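Speaker notes - "Waiting for the Pencil: how a small hospital sets its operating list"
Thu 21 October, afternoon session, room 12
Speaker: Bernadette Sorensen

Opening

Thank Marcus for the introduction. Say up front that this talk is about scheduling. I ran the surgical booking desk at Trimberg for 11 years and that is all I am qualified to speak on. Clinical questions go to Latrice Benavides, second row.

Ask for hands: who has had an appointment moved in the last year? Wait. Who was told why? Wait again.

The old list

We booked in pencil until the winter before the move to the new building. One ledger, one desk. Surgeons' offices phoned in and whoever answered wrote it down. It worked fine while the same two people answered. When one of them went on leave, the list started to drift, with cases booked for the time the surgeon wished for and no room for cleaning or for getting the next patient up from the ward.

Read out the numbers slowly. In the last full year of the ledger we booked 1092 cases. Of those, 155 were moved to another day. Most of the moves were made after three in the afternoon on the day before, so the patient had already arranged time off and a ride.

Do not blame the surgeons here. Last time I gave this talk it came across that way.

What we booked by

Three pieces of information: name of procedure, name of surgeon, minutes requested. The minutes were a guess. We never wrote down how long the case took in the end, so the guess never got any better. Pause on this. It is the main point of the first half.

The setup time was missing too. Some procedures need a lot laid out before anyone can begin, and the ledger had one line for each case however much gear it needed.

Slides 7, 8, 9 - leave up while talking about minutes

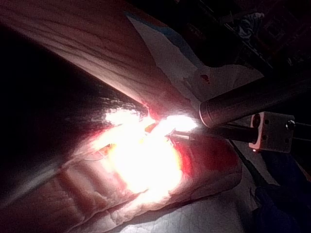
Close work with metal instruments on the first two slides, a dark gripper finger and a shiny metallic object on the third. 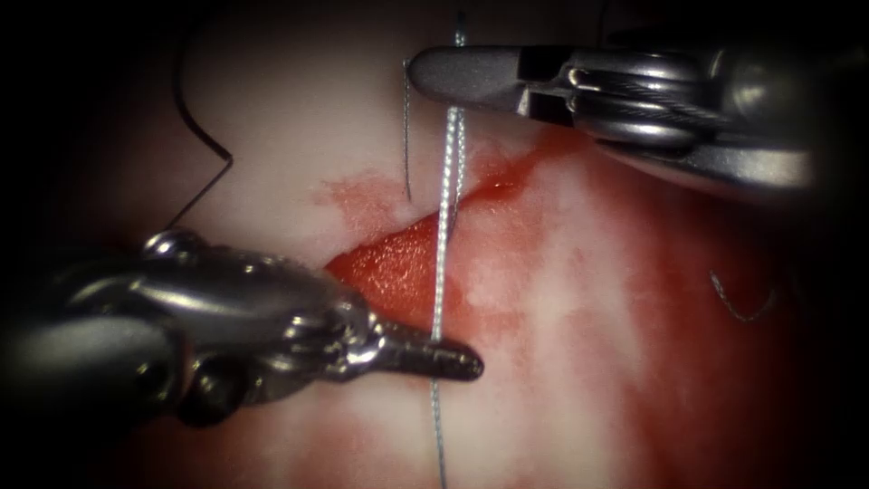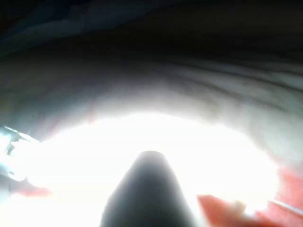

Wenche Bråten wrote to me after I gave an earlier version of this talk, and she disagreed with the part about minutes. Her view is that recorded times make people cautious. Once a surgeon's average is on paper, she said, the office starts asking for more than the average to be safe, and you end up with a list full of empty half hours in place of a list that runs late. She would sooner fix the phone calls first and leave the times alone for a year.

Give her argument its full weight. We did see some padding in the first months. What helped was showing each surgeon only their own times and letting them set the request themselves. Move on if short of time.

What we changed

Go through these at an easy pace, no slide.

Every case gets three times written down: patient in the room, patient out, room ready again. The circulating nurse does it. We tried having the desk do it and the times were useless.

The list closes at noon two days ahead. After noon, a change needs a call from the surgeon in person. The number of changes fell the first week, mainly because people do not like making that call.

The patient gets one phone call, from one named person, with a direct number to call back. If the case moves, the same person calls. Tobias Lyons made most of these calls for us in the first year and kept notes on what people asked. The top question was about eating and drinking. Second was parking.

First case of the day is never one with an uncertain length. A late first case pushes everybody.

What did not work

The color coding. Four colors, then six, and by December the desk had stopped using it.

The software from Fernar. Keep this short and fair - it was built for a much larger hospital and we had one desk. We went back to a shared spreadsheet and still use it.

Trying to do the outpatient clinic at the same time. Separate problem, should have been left for later.

If there is time

Tell the story of the man who turned up on the right day in the wrong month with his bag packed. Our letter had the month wrong. We found him a bed and he went second that morning.

Questions

Likely ones: emergencies (we hold one room open until ten), cost (mostly staff hours, figures are on the handout), and whether this works with more than four rooms (I don't know, we have four).

Handouts are on the table by the door. Leave the last slide up with the desk's phone number.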